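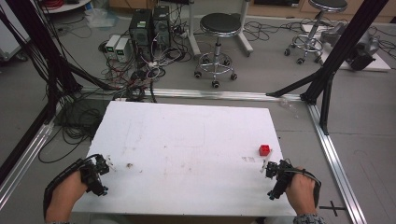

To: Menum Workshop Users list
From: Menum Facilities Office
Subject: Re: Condition and replacement of white foam boards

Dear colleagues,

We refer to the message from the Flatport site, quoted below, concerning the boards used as work surfaces on the floor bays.

> From: Flatport Stores
> To: Menum Workshop Users list
> Subject: Condition and replacement of white foam boards
>
> Stores has received several requests for new white foam boards in recent weeks. Before any further stock is released, we should be grateful for guidance on the following points.
>
> Firstly, is a board to be replaced when it is stained, or only when the surface is damaged? A number of those returned to us were marked but otherwise sound.
>
> Secondly, may users write on the boards? Some have been returned with pen marks on them and we do not know whether these carry any meaning.
>
> Lastly, the Jugah order was delivered in November and 2000 sheets are now in the store. The stack takes up most of the rear aisle. We would ask that sheets are collected by arrangement and not taken from the top of the stack.

The position of this office is set out below and applies to all bays at Menum and Flatport.

Stains and scuffs. A board with light brown staining, grey rubbing or small specks remains fit for use. Such marks are to be expected on a white surface that lies at floor level. Boards may be wiped with a damp cloth and a little washing-up liquid. Solvents must not be used on foam of any kind.

Dents and creases. Shallow dents are acceptable provided that small items still sit level on the board. A board should be exchanged if it is cracked through, if a corner has broken away, or if it rocks when pressed by hand. Turning a board over is permitted and is encouraged before a new one is requested.

Pen marks. Users may make small marks on a board where these help with their work. Blue or black pen is preferred. Marks should be kept small and placed towards one end, so that the remainder of the surface stays plain. Stores need not record them, and a marked board may be reissued to another bay.
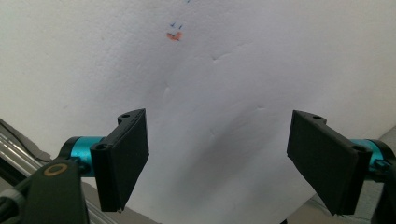 Blue ticks and an orange-red smudge on a white foam board.

Tape on floors. Black tape may be used to mark positions beside a board. It should be pressed flat and renewed when the ends begin to lift. Please do not use parcel tape, as it leaves a residue on the grey floor which the cleaning contractor, Clurkeo, has been unable to remove.

Cables. Users are reminded that leads running across the floor towards a board should be gathered together where practicable. Clurkeo will not lift or move cables and will clean only those areas that are clear. Plastic bags should not be left under shelves.

Exchange of boards. Each bay may hold 2 spare boards. These should be stored flat and away from radiators. Requests for more should be sent to Flatport Stores with the bay number and the reason for the exchange. Collection is by arrangement, as Stores has asked. There will be no collections on Sunday.

Questions on the above may be sent to this list.

Facilities Office
Menum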